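Skolonance Cup Collar, Black
Item 522 — sold in packs of 3

A push-fit collar for office water coolers and countertop drink stations. It replaces the worn ring at the bottom of a Hundar or Disport cup tube and holds the stack in place until a cup is pulled. 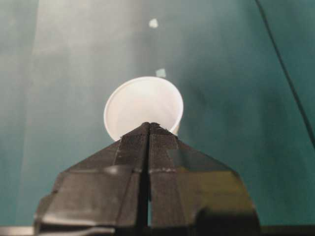
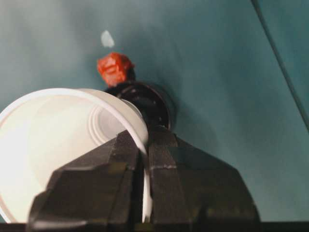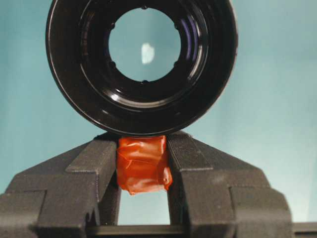

Fitting takes a few minutes and needs no tools. Empty the tube, twist the old ring to the left and pull down. Wipe the inside of the tube with a dry cloth, then push the new collar up until it clicks. Load cups with the open end down.

A full tube holds 70 cups. If two come out at once, the stack is packed too tight — take out a few and try again. Cups that have been crushed in the box should be thrown away, as they tend to jam.

Hand wash only. Do not use bleach or put the collar in a dishwasher.

Shipping and returns
Orders ship from our Macapagal warehouse. Unopened packs can be returned within 14 days. The older gray collar was dropped in November and is no longer available as a spare part.

Page updated Monday, June 26, 2023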